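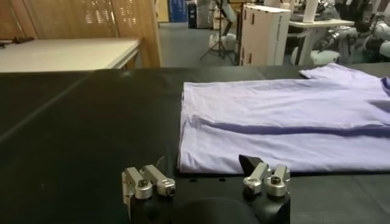
Lavender tee on the black table, crease down the middle

13/08/2018

Quick one, bus in a bit and I haven't eaten. Long day on folding. Shirts, shirts, shirts. Want to get it down before I lose it because tomorrow I'll swear I did it the other way.

Started with the lengthwise fold. Flat out, smooth from the collar down, one side over, press with the forearm. Looks great for a second. Then you go to do the sleeve and the sleeve has its own ideas, wants to go up and off toward the shoulder. Tried tucking the sleeve first. Better. Tried sleeve last, worse, have to open the whole thing again. So: sleeve FIRST. Write it on hand if necesary.

Lavender is a good color for this btw. Every crease shows. The navy one I did at home last week looked perfect and then I put it by the window and it was a mess, I just couldn't see it. Black surface under a pale shirt, can't hide anything. Bit slippery though. Hem slides when you pull the top half over, so you end up chasing it to the edge. At home I use the bed, which grabs too much. There must be something in between. A towel? Try a towel.

Lunch was crackers and the end of the soup. Dursun was shut again, sign on the door said back at 2, went at ten past and still shut. Wanted the flat cardboard they keep behind the counter, the kind that goes inside dress shirts. Will cut my own from a cereal box if I have to.

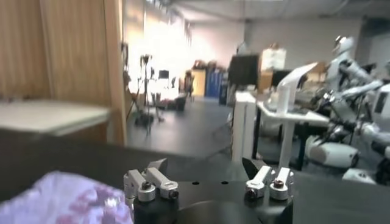
Anyway the afternoon. Slower. Legs tired from standing, should have worn the other shoes. Had the idea of doing it in thirds instead of halves, which the Tikine booklet says is the proper way (page with the little drawings, can't read half of them). Thirds means you have to guess the line before there's anything to line up with. Halves you just match edge to edge. First go at thirds came out more like a quarter, a half and a leftover. Second go ok. Third go I got cocky and rushed, had to shake it out.

Shaking out is a whole thing by the way. Shoulders, two hands, one snap, lay it down from the hem end. If you lay it down from the collar the air gets under and it puffs. Took me way too long to work that out. My mother always did it hem first and I never asked why. Or maybe she just did it that way, no reason. Call her tonight. Not too late, she's in bed by nine now.

Also must sort the trip. Suitcase for Perkiswood is the small one, and if I'm taking five tops they have to be done in thirds or they won't stand up on end. Standing on end is the whole point, otherwise I dig to the bottom and wreck all of it like in June. June was awful. Everything came out looking slept in and I had to borrow an iron off the front desk and it spat brown water on my good blouse. Never again. Bought distilled water, 500 ml, it can go in the shoe. 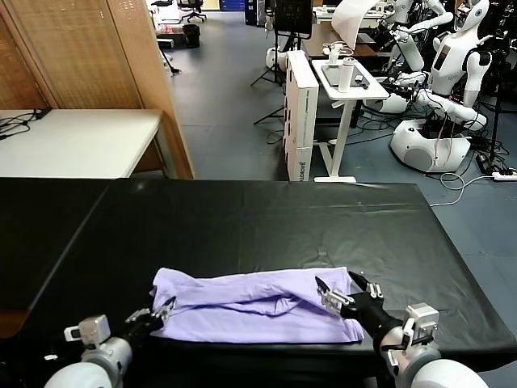

Rolling, then. Everyone on the travel boards swears by rolling and I've been stubborn about it. Pro: takes no time, fills the gaps around the shoes. Con: a soft tee never starts flat enough, so the roll goes loose and you get what the lavender one had down near the front of the table, bunched up, wavy crease all along the top and the bottom layer lying there flatter like it belonged to something else. Not a roll. A slump. I think you need it folded lengthwise before you start, tight, and roll from the collar so the hem ends up on the outside. Or the sock trick where you turn the hem up first and make a pocket. Haven't tried that. Try on the gray one, don't care about the gray one.

Hands smell of that plastic sheet, still. Washed twice.

Money, because I said I'd write it down every day: bus, coffee, distilled water, plus the deposit on the room at Ollard street which was 1180 all in, ouch, paid now so can't fret over it. Booking code ends 3618. Putting it here becuase I'll lose the email.

To do:
towel test on the kitchen table
cereal box template, width of my hand and a thumb
wash the navy, it picked up lint
call mom
find small suitcase key!! (blue bowl? coat?)

Could go on about collars but no time. Polo collars especially, which way do they even go, up or flat. Flat, I think, and face down so nothing rubs. Will look at the one in the closet tonight if I'm not asleep on the couch by eight like yesterday.

Ok going. Rain's started and my umbrella is upstairs. Of course. Will pick up bread on the way if the corner place is open, and eggs, we have one egg.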